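How do I get old paint drips off a metal bin?

Posted 2025-02-08 by Siobhán Ó Dálaigh

I bought a big metal bin at the Olleck flea market for 20 dollars, to use as a planter on the porch. The inside has drips and blotchy worn paint. Do I have to strip it before I put tomatoes in? My brother-in-law says yes, but he also says that about the porch.

Tully
Tomatoes don't care. Wire brush, rinse, done.

Malachy Nic Giolla
I'd slow down a little. With old paint you want a lead test before anything edible goes near it, and you want it before the wire brush too, unless you enjoy breathing 1962.

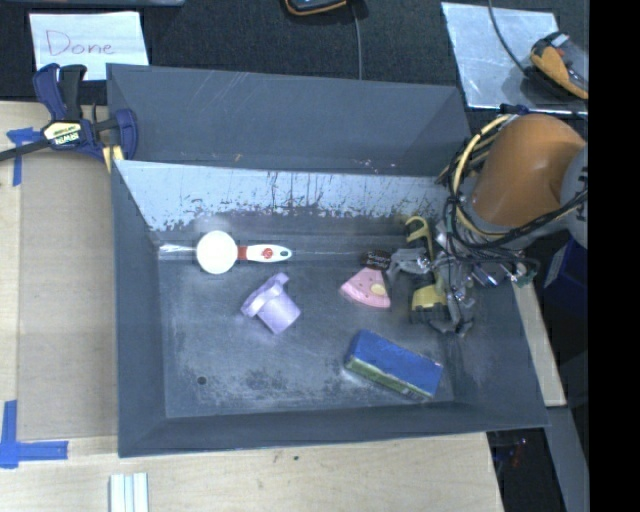 Drainage is the other thing people skip. Tomatoes will sit in a puddle and sulk until June, and then they die at you. One small round hole near a front corner is a start, but I'd drill 3 more along the low side and lay mesh over them. Mottled patches on the floor don't bother me much. If the test comes back bad, grow marigolds.

grulex
following, I have the same bin and the same brother-in-law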